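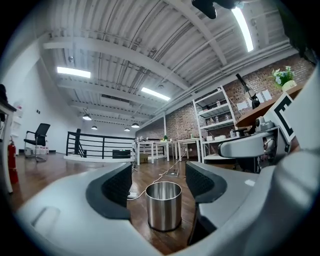
The Cup Test

Home Workshop Machines Columns Subscribe Log in

Hatice Dağdelen has promised me a robot that tidies up. She has been promising since January, and by Sun 8 April, when I climbed the stairs to the loft workshop she shares with a handful of other builders, it had a name, Prasia, and a parts bill of $1,840. It did not yet have an arm that could be trusted near a kitchen.

What it had was a gripper. You hold it in your hand, like an oversized pair of tongs, and you pick things up with it while a camera records how you did it. Do that often enough, the theory goes, and software can learn the motion and pass it along to an arm. Dağdelen had logged 269 pickups when I arrived. All of them were of a metal cup.

"Cups are hard," she said. I said they were not hard for me.

I have been writing about home-built machines long enough to be wary of the phrase "in theory." Every spring somebody shows me a clip of a robot folding a towel, and every fall I ask how the towels are going and get a story about firmware. The clips aren't fake. They just leave out the person who put the towel back where it started, 20 times, and the afternoon when the sun moved and the whole thing went blind.

Dağdelen doesn't argue with much of this. She used to repair sewing machines and has a low opinion of demos. Her complaint is with the commercial kits. She priced one from Boltach and another from Kowalczyk, and decided that both charged too much for plastic she could shape herself and too little attention had gone into the pads. So the first month went into pads. Smooth ones let the cup spin. A soft foam tore. The textured set she uses now took three tries, and she talks about them with more warmth than she does about the software, which came mostly from other people.

The motors are secondhand, bought from a surplus dealer called Cledumach that ships without paperwork and, in one case, without a shaft.

Shiny metal is a poor choice for a first object, I was told by two other members of the shop, separately. It throws back the floor and the lights, and a camera has trouble deciding where the cup ends. Dağdelen chose it for exactly that reason. If the thing can learn a steel cup, she figures, a cereal bowl should be easy. I think this is optimistic. Learning one cup very well may teach a machine one cup.

She let me try. The grip is comfortable enough, though heavier toward the front than I wanted, and after a few minutes my wrist knew about it. I knocked the cup over twice. She kept both recordings, on the grounds that failures are useful, and she may be right, although I notice that people who build robots find a use for every failure they have.

What bothers me is the arithmetic. There are about 20 objects on her list for a version that could clear a breakfast table, and she hasn't started the second. Then comes the arm, which she hasn't bought, and the question of where it would be bolted down. Her own kitchen is narrow. She has measured it and doesn't like the answer.

I asked what would make her quit. She thought it over and said she would stop if the arm, once she had one, couldn't lift the cup cleanly by next January. I wrote that down and had her initial the page.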